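Operators and Home Testers Wanted for the Pistlow Tabletop Arm Kit

Print this page | E-mail this page

Pistlow, Leleswood workshop. Paid part-time and casual places, starting in August. 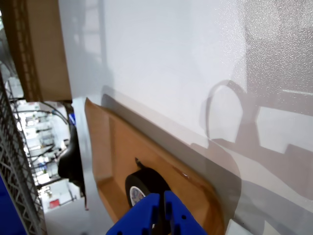 A participant from our spring group wrote to us that the first week with the kit was harder than the advertisement had made her believe, that her wrist was tired by lunch, and that we should say so openly the next time. She added that by the third week she would not have wanted to give the arm back.

We took this remark seriously and we have written the present call more carefully. Please read it to the end before you apply, also the part on the working hours.

What we make

Pistlow sells a small robot arm as a kit, together with the gripper, the control handle and the software for recording. The buyers are mostly colleges, small laboratories and repair shops which want to teach an arm some handling work without hiring an engineer for it. The kit costs $758 with one gripper. A spare pair of fingers is $63. We mention the prices here because applicants have asked us in the past if they must purchase the kit. You must not purchase anything. Everything is lent to you for the time of the programme.

The second version of the kit is nearly finished and we are looking for people who will use it every day, on ordinary objects, and who will tell us plainly what is bad about it.

The work

There are two kinds of places.

Workshop operators come to our rooms in Leleswood. You guide the arm through short tasks: to take hold of a roll of tape, to lift it from a cardboard tray, to put it down in another place, to turn a bottle, to close the lid of a box. One task takes less than a minute when it goes well. You repeat it many times with the object in a different position, and after each attempt you mark on the screen whether it was a success, a partial success or a failure. A failure is also useful to us and you will not be judged for it. What we cannot use is an attempt that was marked wrongly.

Round objects are at present the main subject. The fingers of the gripper are stiff, and a roll which is not well centred between them can rotate or slip out to the side. We have changed the shape of the fingers for the second version and we need many grasps, by many different hands, before we can say if the change was a good one.

Home testers receive the kit by courier and set it up on their own table. You follow the printed manual without our help for the first two days. We ask you not to phone us in this time unless something is broken or unsafe, as we want to learn where the manual is unclear. You keep a written diary, with at least half a page for each working day. Afterwards you do a list of tasks with objects from your own kitchen, desk or garage, and you have one video call each week with our support team.

Hours and payment

Workshop operators: $375 per week for three mornings, from 8:30 a.m. to 12:30 p.m., over six weeks. There is a break of fifteen minutes in each hour and a half, and we are strict about it. If you wish to continue after the six weeks, this can be discussed, but we are not able to promise it.

Home testers: one payment of $758 at the end of the four weeks, when the diary has been received and the kit has come back to us. We are aware that it is the same figure as the price of the kit. Some testers prefer to keep the kit in place of the money and this is permitted, provided you tell us before the last week.

Travel to Leleswood is not paid. There is free parking behind the building and the bus from Vetbridge stops at the corner. The trip from Vetbridge station is 25 minutes in the morning traffic.

Who can apply

You do not need to have worked with robots. In the spring group we had a baker, two retired people, several students and a person who repairs bicycles, and the baker made the cleanest recordings of all. What we look for is patience, a steady manner and honesty in your notes.

You must be 18 years or older and have the right to work in the country. For the workshop places you should be able to sit or stand at a bench for 90 minutes and to move one hand and wrist freely. Both left-handed and right-handed people are welcome, and we would in fact be glad of more left-handed applicants, as the control handle was drawn by right-handed people and it shows. If you use glasses, please bring them, as the labels on the screen are small. This is one of the things we are going to improve.

For the home places you need a solid table of at least 70 cm in depth, a computer which is not older than five years, and a room where small children and animals can be kept out during the work. The arm is not strong, but it can pinch a finger and it can knock over a cup of coffee.

It is an advantage, but not a condition, if you have some experience with:

- assembling furniture, models or electronics from a printed manual
- writing test reports or any type of daily log
- work in a kitchen, a sewing room or a garage where small movements matter
- a language other than English, as the manual will be translated later in the year

Please do not apply if you are employed by another maker of robot kits or if you already write paid reviews for one.

Training

All the participants have one morning of training. Workshop operators have it in Leleswood and home testers have it by video after the first two days are over. We show you how to stop the arm, how to start it again, how to change the fingers and how to delete a recording you are not satisfied with. The stopping is practised until you can do it without looking at your hand. At the end there is a short practical check. If you do not pass it in the first attempt you can do it again in the same week, and the training morning is paid in both cases.

About the recordings

The cameras of the kit point at the work surface and the gripper. It can occur that a hand, a sleeve or a part of the room behind is recorded too. Home testers should therefore look over the colour picture on the screen before each session and remove private papers, photographs or medicines from the view. No sound is recorded. The recordings are used by Pistlow for improving the kit, and a part of them is shared with Palacios, our partner for the software, under the same conditions. You will receive the full text of these conditions before you sign, and you have a week to think it over. You may leave the programme on any day. You are then paid for the days which you have done, and you can ask us to erase your recordings.

Your diary stays with us and is not passed to Palacios. We may quote a sentence from it in our manual or on this page, without your name, if you have ticked the box for it.

How to apply

Send us an e-mail through the link on this page, with the word "operator" or "home tester" in the subject line. Please include:

- your name, your town and a telephone number
- which mornings you have free, if you apply for the workshop
- the measurements of your table and the type of your computer, if you apply from home
- one paragraph about a piece of work with your hands which you did recently, and what went wrong in it

The paragraph is the part which we read first. It does not have to be well written and spelling is of no importance. A formal résumé is not necessary, but you can attach one if you have it ready.

We answer every application, normally within ten working days. Applicants for the workshop are then invited to visit us for an hour and to try the arm before they decide. For the home places there is a telephone talk of 20 minutes. If you applied in spring and we had no place for you, you are very welcome to write again, and in this case you can leave out the paragraph.

The rooms in Leleswood are on the ground floor and have a wide door and an accessible washroom. The height of two of the benches can be changed. If you need another arrangement, write it in your e-mail and we will try to have it ready for your visit.

E-mail this page | Print this page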